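**Folding cell at our place, three months in. Anyone else?**

**benchlamp_14**

I'm on the returns floor at Himwood. Soft goods mostly, plus whatever small stuff gets sent back in the same bags. Since the spring we've had two arms from Braketti doing part of the picking and laying out, and four of us who used to do it by hand now share the shift with them. Management calls it Nava, after the software.

Gripper views from a shift:
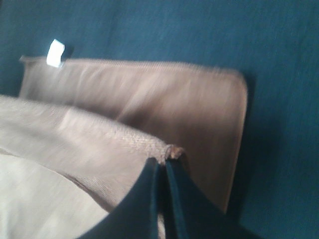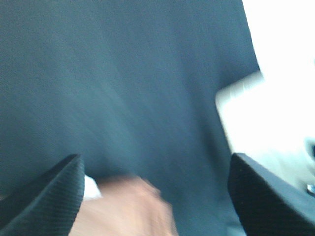
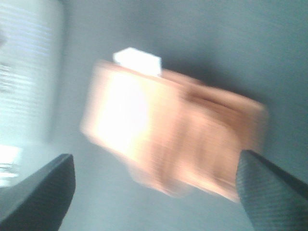

### What has changed for us

My hands hurt less. I'll say that first, because I used to go home with my thumbs taped. But the job is different. I used to work at my own speed and talk to whoever was next to me. Now I set things down, step back, watch, and step in when it gets a bad hold. We rotate every 45 minutes and it still drags.

Is it like this everywhere?

---

**quietshift**

Much the same here, different kit. The watching is the tiring part. Ask for shorter rotations. We went down to half an hour and people stopped complaining about headaches.

---

**Overlocker**

First one looks like a decent pinch on the ribbed piece. Knits were the thing ours couldn't do at all last August, it would take two layers or none. Do you get a lot of double picks?

---

**benchlamp_14**

Fewer than at the start. Thin cotton is worse than ribbed. On one bad day we logged 101 stops, and most of those were thin stuff.

---

**tallow**

Second one has a hand between the open fingers. What's your rule on reaching in? At Hereck you don't put a hand near the gripper unless the arm is stopped and the light is on, full stop.

---

**benchlamp_14**

Rule is you can reach in when it's in slow mode. Slow mode is very slow, and it stops if you touch it. I've been bumped once and it was nothing.

---

**tallow**

I don't like that. Slow mode is fine until somebody wants the numbers up and slow gets a bit quicker. Get it in writing, with the speed on it.

---

**quietshift**

I disagree with tallow a bit. We had the full stop rule and people got round it, because every stop meant a walk to the panel. A rule people keep is worth more to me than a strict one they don't. Agree about having it in writing though.

---

**Overlocker**

Can I ask about pay? Ours went to "operator" on the contract and the rate stayed where it was.

---

**benchlamp_14**

Same. New title, same money, three days of training. We handled 393 items on my last late shift, and the old target for a pair of us was well under that. I raised it with my manager and was told it would be looked at — no date given.

---

**tallow**

Then ask for the date. And keep your own note of the stops and who cleared them. That's skilled work and it won't show up in their figures unless somebody writes it down.

---

**marlpit**

Going to be the odd one out. I like mine. I did 14 years of folding and I don't miss it. I've learnt how to reteach the grip points and I get left alone to do it. If they took the arms out tomorrow I'd be annoyed.

---

**Overlocker**

Fair enough, but you got the teaching job. How many on your floor did?

---

**marlpit**

Two of us. Yes, I see your point.

---

**benchlamp_14**

Nobody here has been offered that yet. I'll ask about it on Thursday along with the rotations, and get the slow mode speed while I'm there. Will post what they say.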